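Notebook Home | Entries | Kit reviews | Contact

March 2023 — Misuteck gripper kit on trial, Brollolbridge workshop

Kit on loan for review: finger set, wrist camera, fixed camera, control box. List price 1,699. Gwilym wired it up; I ran the pick routine. Toy aubergine set down stem towards the fingers, jaws open.

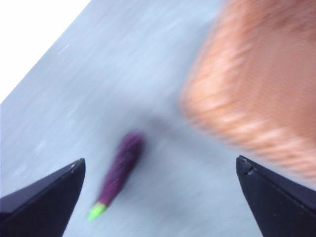 Wrist camera, fingers open, toy aubergine between and beyond the tips.

Wrist camera smears badly at the supplied speed setting. Dropped the setting from 37 to 20 for the next block. Note for Gaëtan Deschamps: small notch near the tip of the right finger. Ask Misuteck whether it is part of the moulding — the manual has no drawing of the tip.
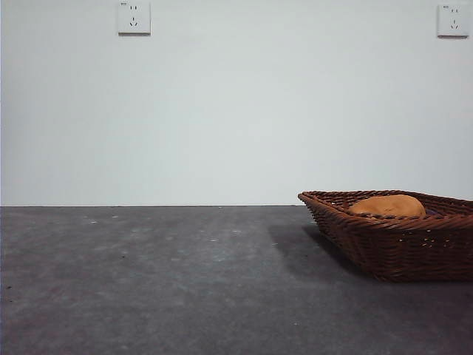
Fixed camera

Wicker basket well over to the right and partly out of view. Move the mount before the next block, or the drop point will be lost. The surface also wants a wipe, pale specks on the left and centre. Log stops at line 166. Support contract not yet priced.

G. Gwilliam to ask for spare fingers.

Related entries
Lloyd suction cup, second look
Husent control box: wiring notes
November bench tests

Contact the workshop | © Brollolbridge workshop | Back to top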